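Gerkbridge Neighbors Board > House and Home > Water softener or just keep buying bottled?

pellmeadow
We moved to the east side of Gerkbridge in January and the water is hard enough to leave a crust on the kettle in a week. The coffee tastes like chalk. We've been drinking bottled, but I'm tired of carrying it in from the car. A guy from Volard quoted me 3,000 for a softener, installed. Does that sound right?

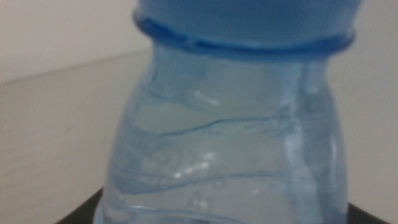
This page was last modified on Nov 19, 2019.

tubfull
That's high. We have a Skoluto, the small one, and paid a lot less. It goes through a bag of salt every 5 weeks with two of us in the house.

grindle_k
Softened water isn't what you want for coffee. It tastes flat and a little slick. Get a filter under the kitchen sink and leave the rest of the house alone.

tubfull
Disagree. The rest of the house is where hard water costs you money. Our old water heater was half full of scale when it came out.

grindle_k
And how old was it? Mine has been on plain town water for years and I flush it every spring. Flushing is free.

pellmeadow
I hadn't thought about the heater. Mostly I want to stop buying bottles and get the laundry to come out less stiff. The towels are like cardboard.
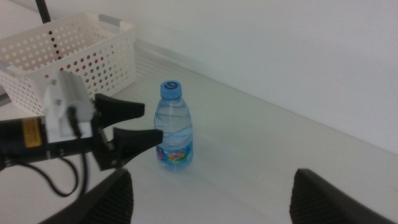 The other thing is space. The only spot for a tank is the hall closet, and the drain is on the far wall. Volard wants another 100 to run the line.

oatlot
Ask Bassi for a quote too. They did ours and ran the drain line for nothing — took them a morning. Also get the hardness tested by someone who isn't selling you a tank.

grindle_k
Agree on the test. Vinegar in the rinse helps with towels, by the way.

tubfull
Vinegar is rough on the rubber seals. I'd skip it.

pellmeadow
OK, I'll get the test first and call Bassi after. Does anybody know if the county still hands out test strips?

oatlot
The library had them at the front desk last time I was in. Limit of 2 per household.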